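Notebook, kitchen workshop, Covdale
July, started 8:40

Continuing from the page with the tea stain. Sum-yee has the other notebook, so the weights of the plates are there and I do not copy them again.

Today was for the table setting trials, second part. The question is still the same one from Ginette Besson: which plate, which tray and which utensil go together for the small breakfast service at Minivdale, and how should we lay them so that a person can carry them and sit down without moving everything again. She wants one sheet with the final layout. I think she will need two sheets, but I try with one.

First I cleaned the table. The white top shows every crumb and every ring from a cup, and for this work I like that. I wiped with warm water and a little dish soap, then with a dry cloth. Please do not use the green scrubbing sponge on it. Somebody did, and near the window it has a dull place now. The wood strip at the edge I wiped only with the damp cloth. It drinks the water if you leave it wet, and the grain stands up and feels rough to the hand.

9:15. Took out the plates from Ayaaba. They come packed with paper between them, and the paper leaves a fine dust, so all of them must be rinsed before food touches. The glaze is good. The foot of the plate is not so good: on three of them it is sharp enough to scratch. I rubbed the foot with wet sandpaper, number 100, only some turns by hand, and then felt it with the finger. Better. I put these three on the lower shelf with a piece of blue tape. Nhyira, if you take one for lunch please put it back with the tape on.

The trays. We have the ones from Arnitz and the older ones from the school kitchen. The Arnitz tray is 378 mm on the long side, I measured it inside the rim. The paper says more, but they measure outside. This matters, because with the plate and a glass on it there is no place left for the utensil, and it ends up lying across the plate. Salamatu says this is how her family carries it always and nothing falls. I carried it down the corridor and back four times and it slid each time I turned at the door. With a folded napkin under it, it did not slide. But then the napkin is under the utensil and not clean when the person wants to use it. So this is not solved.

10:30. Tea. Senyo brought the bread with seeds. I write it here only because we used the rest of it for the next trial.

Trial with the tray on the left and the plate outside the tray. This was my idea from last month and I was sure it is the wrong one, but Ginette asked to see it. The tray keeps the bread and the cup, the plate stands directly on the table, and the utensil is taken from above the plate. For a right-handed person it is comfortable. For Nhyira, who is left-handed, the tray is in the way of the elbow. We turned everything around for her and then it was fine, so the sheet must show both sides. This is already the reason for two sheets.

One thing I noticed and did not expect: the color of the table changes how people place the plate. On the white top the pale plate almost disappears from far away, and Salamatu put her cup down half on the rim. On the brown table in the other room this did not happen. For older guests I would choose a plate with a colored edge, or a mat. I asked Ginette if a mat is possible in the budget. She said to write the price and she will look.

Utensils. The dark metal ones have the long flat handle, and I like them more than the shiny ones. They do not show fingers. They are also easier to find on a white table, which is the opposite of the problem with the plate. A weak point is the handle: being flat, it lies very close to the table and you have to push it to the edge to lift it with dry fingers. With wet fingers it is worse. Sum-yee proposed to rest the end of the handle on the rim of the tray. It works, but looks a little untidy, as if someone left in a hurry.

Lunch, then the same again with everything washed. I checked the dark utensils after washing: no change in the color that I can see, but they were in the water only for a short time. I leave one in soapy water until tomorrow morning, in the small bowl beside the sink. Please do not empty it.

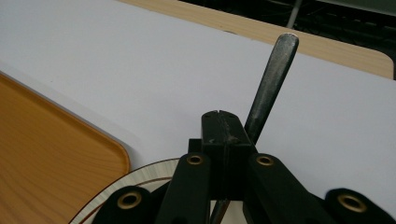 Plate overlapping the lower right of the tray, tray on the left, dark utensil with the handle pointing up to the right.

14:20. Looked at this layout together with Salamatu and Senyo. Senyo likes the handle to the upper right, he says the hand goes there by itself. Salamatu prefers it straight, parallel with the edge of the table — more quiet for the eye, these were her words. I have no strong opinion. For the sheet I will draw it diagonal and put a small note that straight is also allowed.

The brown-orange of the tray is nice beside the pale plate. I would keep this pair even if we change everything else. The wood should get oil before it goes to Minivdale. I tried one corner of an old tray with the kitchen oil and it stayed sticky, so not this one. There is a can of the proper oil in the metal cabinet, second shelf, but the lid was not closed well and it has a skin on top. Must check if it is good underneath.

Still open:
The napkin question, see 9:15.
Price of the mats, for Ginette.
Drawing for the left-handed side. Nhyira will sit for it after four o'clock.
Ask Arnitz if the tray exists in a longer size.
Utensil in the soapy water, look at it in the morning and write the color here.

16:45. Nhyira came, drawing is done in pencil, it is inside the back cover. Washed and put away the plates. The table is wiped. The key is with Sum-yee.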